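I finally finished the Mascombe stories on Sunday, all 600 pages of them, and I'm a little sorry to be done! I'd been rationing myself to 20 pages a night – well, almost 20 – because the ferryman tales are so good.
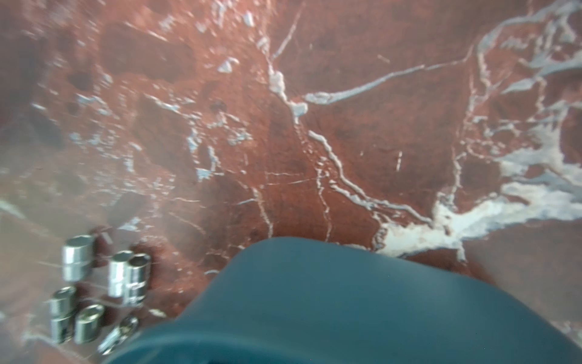
A reader wrote in to say the ferryman ones drag, and that I should have started with the Nosesham ghost stories instead. Fair enough, and I did love those (the one with the flooded chapel kept me up past midnight), but I like a slow story where folks mostly sit and talk.

Next up is Jurkstead, a slim little thing at 200 pages, which I've started 2 times already and lost on the bus once. 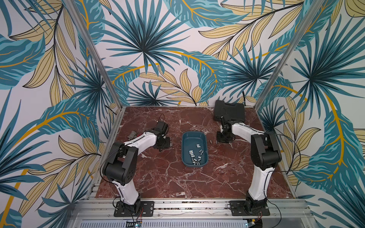 Two robot arms and a leafy print.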